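Category: Housekeeping Skills > Course Handouts
Search this site Go

Nirnarwood Adult Learning, Housekeeping Skills
Handout 11: Folding small cloths
August 29, 2024

Last session covered sorting and hanging. This one covers dish towels, napkins and other small cloths. Have one striped or checked cloth at your place before you start, and clear enough table to lay it out flat. Read sections 1 and 2 first. The Lekota sheet on fitted linens is separate and will be given out later.

1. The starting point

A cloth out of a basket is usually a heap with its corners buried. Don't start folding from the heap. Look for any corner that sticks out, take hold of it, and lift slowly so the rest hangs down. Run your other hand along the hem until you reach the next corner. These two corners share an edge, and that edge is the one you work from.

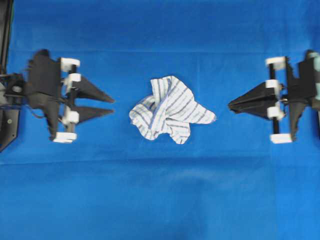 Fig. 1. Striped cloth, bunched, on a blue work surface.

2. Laying flat

Lower the cloth with the free edge touching the table first, then bring the held edge toward you. Smooth from the middle outward with the flat of the hand. Pulling on the corners stretches the weave and leaves the hem wavy.

Stripes are useful at this stage. On a cloth woven square they should run parallel to the hem. If they bend, there is still a crease or a tucked layer underneath. Lift that part and lay it down again.

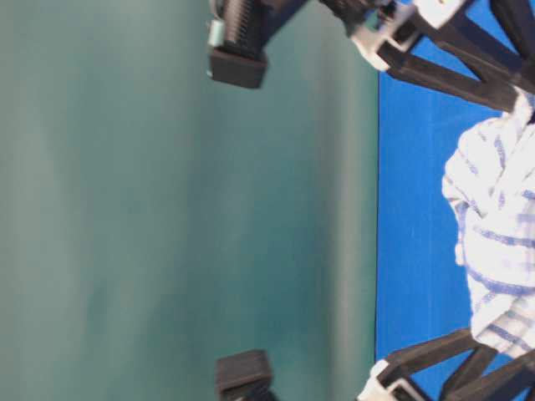 Can I fold a towel that is still slightly damp?
Let it dry completely first. A damp towel in a closed drawer will smell musty and has to be washed again.

3. The fold

Fold in half, hem to hem, and check the corners. Fold in half again the same way for a long strip, then in thirds for the shelf. The Wularine method (page 39 of the course book) rolls the strip instead. Either is accepted for the practical.

Practice: fold the same cloth both ways. Bring it to Room 381 next session.

Contact the Busau office | © Nirnarwood Adult Learning | Back to top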